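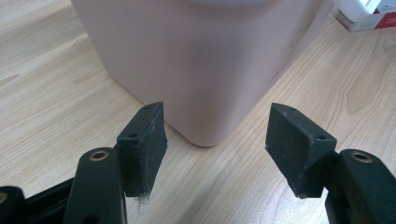
Minutes of the equipment review meeting, Fairclough office, 15 April 2025

Chair: Ilaria Gentile

1. Previous minutes
Approved with one correction. The Cakemard invoice was 614 dollars and had been entered twice.

2. Grolia hand-held gripper kit
The trial period has 8 days left. The team has logged 2,803 recordings with the kit, mostly picking up and setting down containers on a table. Two people asked for a lighter handle. The pads were discussed at length. Grolia sells replacement pads only in full sets, and the meeting felt this should be raised before any order is placed.

I. Gentile asked whether recordings made in the trial stay with us if we do not buy. The trial agreement says yes, but the export tool stops working on the last day. All recordings are to be copied to our own drive before then.

3. Proren service plan
Proren has offered setup, calibration and repairs for 900 dollars a year. Phone support is included, on-site visits are not. Members wanted to know the charge for a visit and how long a repair usually takes. No decision made.

4. Actions
I. Gentile to write to Grolia about pads sold singly and the handle.
I. Gentile to ask Proren for visit charges in writing.
Recordings to be copied and checked by the office team.

5. Next meeting
Last week of April, same room. The Grolia kit and the Proren plan will be voted on separately.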